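Let the Robot Do the Boring Chores First

I've been building a two-armed robot in a shared workshop since June, and I have an opinion to get off my chest. Hobby builders spend way too much time on party tricks.

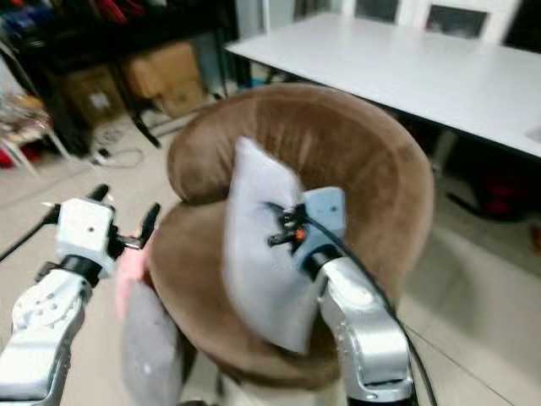
My friend Shirley Mapplebeck disagrees with me on this, loudly, most Fridays. She thinks a home robot should pour a drink or wave at your guests (fun, sure!) because that's what gets people to come look. I'd take one that can put the cushions back on a chair. Cushions are miserable for a machine. They squash, they flop over, they never sit the same way twice, and no tidy little program is going to save you. You end up learning more about grip from one saggy cushion than from a whole afternoon of stacking blocks.

And it's the kind of work I want done! I have never once needed a robot to wave at me. I straighten up my living room every single night - so does everybody I know.

The other thing is money. I've put 3000 dollars into Lileck, which is what I call mine, and I'm not sorry, but I'd be embarrassed to spend that on something that only performs when company's over. Shirley says I'm no fun. Maybe so. She also hasn't picked up a pillow off her own floor since spring, so I figure she'll come around, and when she does I've got 262 lines of very ugly cushion code she's welcome to borrow.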